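Reference > Robotics > Cells in use > Kasuvura laundry cell

Kasuvura laundry cell

The Kasuvura laundry cell is a robot workstation for putting small loads of cloth into a front-loading drum and getting them out again. Two-finger gripper, camera at the wrist, one machine, a few baskets. Built by Kuline, software by Igwe. The name is used loosely for the whole corner as well as for the arm and its controller. This article covers set-up, daily care and common repairs. For the grasp software see the seperate Igwe page.

Layout

The arm stands facing the drum opening. Door fully open before anything starts, swung right back on its hinges. A half-open door is the most common reason for a stopped run, and the arm will not push it. Baskets go to the left of the machine, close in. The cell has no means of opening the door itself; the operator does that and then steps out.

Position of the machine is fixed by two floor marks. If it gets nudged, even slightly, the drum centre has to be taught again (see Teaching the drum).

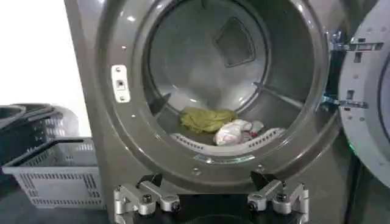
Fatima Afolabi has objected to the floor marks more than once on the talk page, writing that tape creeps under a heavy machine and that she would sooner bolt down a stop block and be done with it. The block is now listed as an option in the Kuline parts sheet. Most users still have tape.

Gripper

Parallel linkage fingers, silver metal, on a black body. Each finger ends in a black pad. The pads are the wearing part. New ones are grippy and a bit dusty from the mould, wipe before use. Old ones go shiny and the cloth slides out halfway through a lift, usually the thin stuff first.

Pad change:
Jog the arm clear of the drum, fingers open.
Controller to service mode, air or power off as fitted.
Undo pad screw, pull pad forward, not sideways.
New pad on, screw finger tight then a quarter turn.
Close fingers empty and check the tips meet.
Zero the finger width.

That last one gets skipped. With a wrong zero the controller believes it is holding a sock when it is holding nothing, and carries on to the basket with great confidence.

Lint is the other thing. It winds round the pins in the linkage, and a finger that has picked up enough of it closes late. Clear with tweezers and a soft brush after each session. No oil on the pins, oil plus lint makes a paste. Skesach sell a dry spray which some sites use.

Lift test

Done away from the drum, after any pad change. One plain cloth, gripped near the middle, raised well up with the fabric hanging free, held for a count of five, lowered. Repeat with a thinner cloth. A pass is no visible creep at the fingertips. The test wants open space overhead and should be kept off any shelving, as a swinging hem will drag things down.

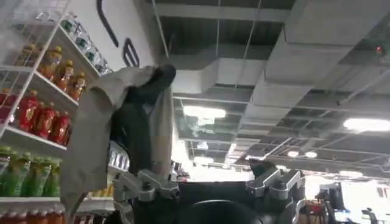
How often should the lift test be run?
After every pad change and at the start of each working week, plus any time the arm has been knocked.

Sites that log the result tend to catch worn pads earlier. A line in the book is enough: date, cloth, pass or fail.

Teaching the drum

The controller needs three things. Where the rim is, how deep the back wall is, where the floor of the drum lies. The full routine has 29 steps and takes about 42 minutes with someone who knows it. First-timers, much longer. Drum must be stopped and empty for the rim and depth steps. Rim touch points are taken at low speed with the fingers closed. Do not take a point on the latch plate, it stands in a different plane and throws the circle out.

Lighting matters more than the manual lets on. Polished metal sends a glare back into the wrist camera and the depth reading goes patchy. Turn down a lamp, or move it. Never tape over the drum wall.

After teaching, put in a small mixed load and run slow picks.

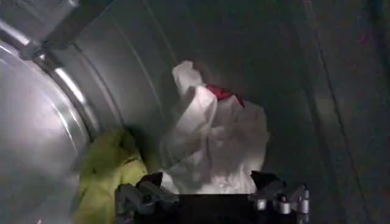
Slow picks are run at a reduced speed set in the Igwe menu, one item per pick, operator at the stop button throughout. Watch the approach first, then the close, then the pull. Bunched cloth is what causes the bother. Something small can ride along in the folds of something bigger, like the bit of red tucked into the white cloth above, and the controller will log the lot as one item. Mark it in the log as a double and carry on; don't reteach for a double. Reteach if a finger touches the rim on the way in or out.

Faults

Finger closes late: lint, see Gripper.
Arm stops short of the drum: door not fully back, or machine has shifted.
Item count too low: doubles.
Item count too high: finger width zero is wrong.
Camera picture milky: lint on the lens cover. Dry cloth only.
Loose finger: check the mounting bolts, hex key, a little on each side in turn. Width must be zeroed agian afterwards.

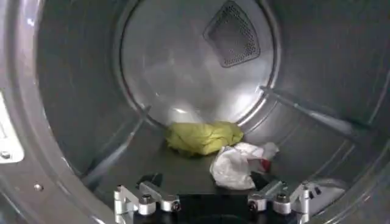
Can the drum be turned while the gripper is inside it?
Never. The drum has to be at a standstill with its supply isolated before the arm reaches past the rim, and it stays that way until the arm is back at its park position.

The Kuline interlock kit does this with a relay and is fitted to newer cells. On older ones it is a padlock and a habit. Nilmini Gunawardena's wiring notes for the relay are linked from the talk page, with a November correction to the terminal numbers. Use the corrected sheet.

Spares worth holding

Pads, pad screws, lens covers, one spare wrist cable. The cable fails at the bend nearest the camera. Linkage pins are not sold singly, the whole finger has to be ordered.

See also: Igwe grasp software; Skesach dry spray; Drum teaching, older method

Last edited January 20, 2018

Shares 42 | Comments 5

Contact the editors | Text may be reused with credit | Back to top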